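Drorlow Cup

The Drorlow Cup is a rugby league knockout played each October in Drorlow, a river town with one decent oval and a second one that floods. I've been going since I was tall enough to see over the fence, so I've ended up as the person who keeps this page tidy. If you spot something wrong, it's probably mine.

Background

The cup started as a single match between Drorlow and Pudum, the town across the river, after the two clubs couldn't agree on who had the better season. Drorlow won it, Pudum asked for another go the next year, and that was that. Ilie joined a few seasons later, then Rumeo, and the thing became a proper weekend with semis on the Saturday and the final on the Sunday arvo.

There's an old argument about whether the first match should count as a cup final at all. Pudum people say no (well, they would), and their clubhouse honours board leaves it off. Ours has it right at the top in gold paint. I've listed it here because the trophy has it engraved, and I reckon the trophy gets the final say.

Format

Four teams, straight knockout, no third-place match. Halves are shorter than in the regular competition because most of the players back up the next day, and the interchange bench is unlimited for the same reason. If scores are level at full time they play golden point, and if nobody lands anything in extra time the side that scored the first try goes through. That rule has only been needed in semis so far, and both times the losing side hated it!

The draw used to be Drorlow against Pudum every year on the Saturday, which packed the ground but made for a flat final. These days the names come out of a hat at the Ilie clubhouse on the Wednesday before — a much better night out than it sounds, with a barbecue and a fair bit of booing.

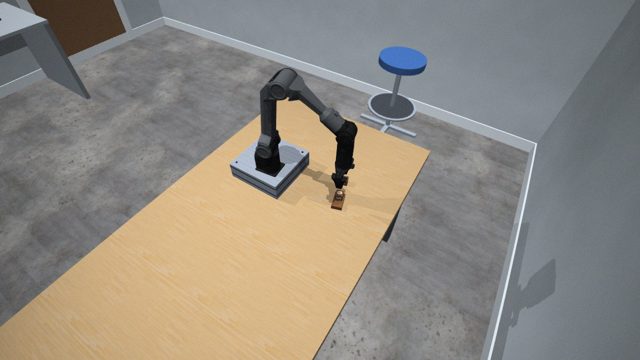 Simulated robot arm over a small block with a label that looks like "05".

Ground and crowds

Drorlow Oval holds far more than the cup usually needs. The grandstand has 662 seats, all on the western side, and everyone else sits on the grassy bank with a rug and an esky. The best crowd on record is 1,975, for a final between Drorlow and Rumeo, when the queue for the gate went back past the bowls club. A normal Sunday gets closer to half of that. Semi-final Saturday is quieter again, and 800 would be a good turnout if the weather's fine.

The wind comes up the river in the afternoon and makes the southern end a misery for kickers. Captains who win the toss nearly always run with it first, then spend the second half trying not to kick at all. I've seen a forty-metre clearance land behind the bloke who kicked it.

Winners

Drorlow has the most titles, counting that first match. Pudum sits second and had the longest streak, winning 5 in a row with a forward pack that the rest of us still complain about. Ilie has won it twice, both times in the wet. Rumeo has lost more finals than any other club but got its first win on a sideline conversion after the siren, and even a few of us Drorlow supporters were on our feet for that one.

Women's cup

A women's final was added to the Sunday program more recently, kicking off before the men's. Only Pudum and Rumeo field full sides at the moment, so it's a one-off match each year. Drorlow and Ilie have talked about combining for a third team, and I'll add it here once there's a fixture to go with the talk.

Page last updated Dec 28, 2025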